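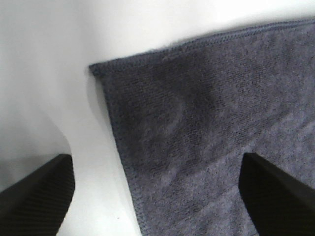
Workshop > Notebooks > Cloth bench > Entries

12 March 2026, cloth bench

Second pass through the Hulton handling guide, draft for soft goods. Last time I wrote "seems fine" next to most of it and went home. Today I tried to follow it line by line on towels and I take back the "seems fine."

The guide runs to 52 numbered rules. Of those I count 13 that could change what anyone does at this bench. The others say things like "the workpiece shall be presented in a suitable condition." Suitable to whom? If I can't fail a rule, I can't pass it either, and I don't want to sign a sheet that says I did.

Notes by rule, in the order I hit them.

Rule 4, clean surface. "The work surface shall be free of foreign matter." On a white top, with terry cloth, good luck. Every towel leaves something behind. There is a tiny dark speck on the white near the left hem in the wrist view, could be lint, could be a crumb of something else, and by the letter of rule 4 the run is void. I am not voiding runs over one speck. But I also don't want "clean enough" to drift until we're working in a nest. Proposal: wipe between towels, log anything bigger than the width of the hem, ignore the rest. Somebody please argue with this.

Rule 7, lighting. Asks for "uniform illumination." We don't have it. The light is mainly from above and a bit to the left, and the top has a gray gradient on the left side that bends around toward the finger. The thin gray shadow along the hem is the most useful thing in the whole wrist view for telling where the cloth stops and whether it's lifting. Flatten the light and we lose that. I'd like to see what Hulton tested before they wrote "uniform." My bet is a printed card. I'd rather write down where our lamp is and leave it there. Tape marks on the floor, same as Grenden do it.

Rule 11, approach. The one I came in wanting to like. "Fingers shall straddle the edge to be grasped prior to closing." Good practice, and it's what we do: left finger over the bare top, right finger over the pile, hem in the gap between them. But the rule says nothing about how wide to open or how far in from the edge the inner finger should sit, and those are the two numbers people get wrong. Wide open feels safe and isn't, because all that travel is time for the cloth to get pushed into a ripple before there's any grip on it. I want a number in there. I don't have one I trust.

Rule 12, corner selection. "Grasp at a well-defined corner." Look at a real corner. The one up top on the blue-gray towel has a tuft of fuzz sticking out past the hem, so where exactly is the corner? At the stitching or at the end of the fuzz? The detector will happily give me either depending on the threshold. For our own sheet I'm writing "corner = where the two stitched hems meet, fibers outside the stitching don't count." That's a rule somebody can break, so I'm happier with it already.

Rule 15, color. Wants a single uniform color per item "for repeatability." The towel has a big darker patch in the upper left of what's in view and goes lighter and grayer toward the lower right. Same cloth. Cloth does that. If the method only works on cloth of one flat shade, write that on the front page and stop calling it a soft goods guide.

Rule 19, flatness. "Laid flat without creases." Faint diagonal lines in the lower half, so no. See rule 4, same complaint. An absolute where there should be a limit.

Rules 20 to 31, skipped, all about signage.

Rule 33, stop distance for a person at the bench. No complaints, no jokes, we follow it as written. I was ready to pick at this one and couldn't. It has a distance, a speed, and a way to check both. Why can't the rest read like that?

Rule 40, record keeping. Hulton wants a record of "all attempts." Our log since January stands at 3434 attempts, of which 682 carry a written reason for the result. Everything else has a pass or fail and a blank. So we're compliant, and the log is mostly useless, and I include my own entries in that. I'd swap the whole rule for "no blank reasons on a fail."

Also on 40: Eshun report their fold rate with the re-tries folded in (sorry). The guide allows it. Don't compare our sheet with theirs until we know which way each is counting. I've seen that chart on two walls now.

Not in the guide at all and should be:
- Finger pads. The ridges fill up with fiber if you let them. I can't find one line on pad cleaning. We do ours at start of shift, I'd like mid-shift as well on terry days.
- Partial view. The wrist view never has the whole towel in it. Ours runs out on the right and the bottom, so any rule about "the item" being checked before grasp is really a rule about the overhead view. Say which one.
- Who decides a run is void. Right now it's whoever is annoyed enough.

For the Erorwood job: they've asked us to state that we "work to the Hulton guide." I'd hold off on that wording. What I'd put my initials on is "rules 11, 12 and 33 followed, 4 and 19 followed with our own limits attached, 7 and 15 not met and here's our setup." Longer, uglier, true. If they only want the logo on the cover page they can ask for that separately and someone else can answer the email.

To do
- Draft limits for 4 and 19, one page, no "suitable."
- Try rule 11 at three openings, same towel, same corner, lamp untouched. Write the ripples down even when the grasp holds.
- Dig out reasons for January fails if anyone can still remember them. I doubt it.
- Ask Hulton what "uniform" was measured with.
- Order pads.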